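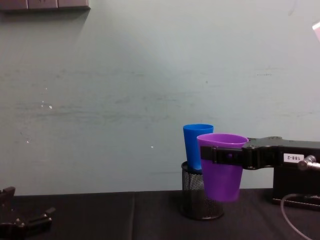
Reda Mahrous asked after the last lecture why we do not simply write down the cup positions and let the arm drive there, if a person must anyway sit and steer it 300 times. The question is fair. For one cup at one fixed place, a written program is enough. We teach by demonstration when the start position changes a little each time and we cannot list all the cases.

Unit 4. Collecting demonstrations by remote control

In the Clisora exercise the operator steers two arms and the task concerns plastic cups and a mesh pencil holder. Before you record, agree in your group on what counts as the end of the task.

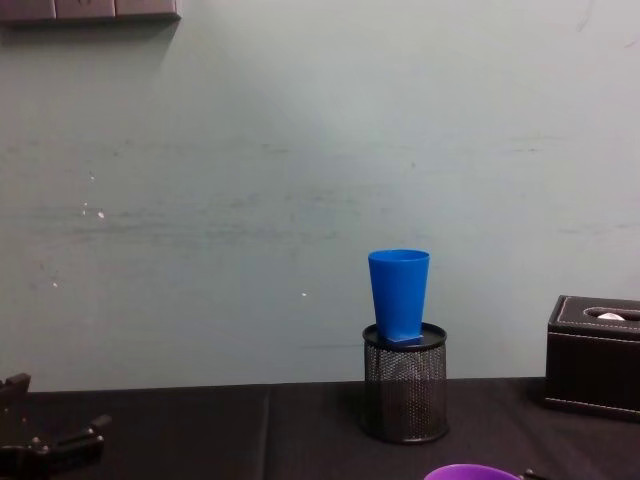

Write this end state in the log in one sentence, so that two persons would judge it the same way. Then keep these rules:

Move slowly near contact. Fast motion in free space is allowed.
Do not correct a mistake in silence. Mark the episode as "recovered" and keep it.
If one arm has no work, leave it still. Small nervous motions will also be learned.
Change the start position of the cup between episodes, by a few centimeters.

The December set has 647 episodes. Please read the log first and the data after.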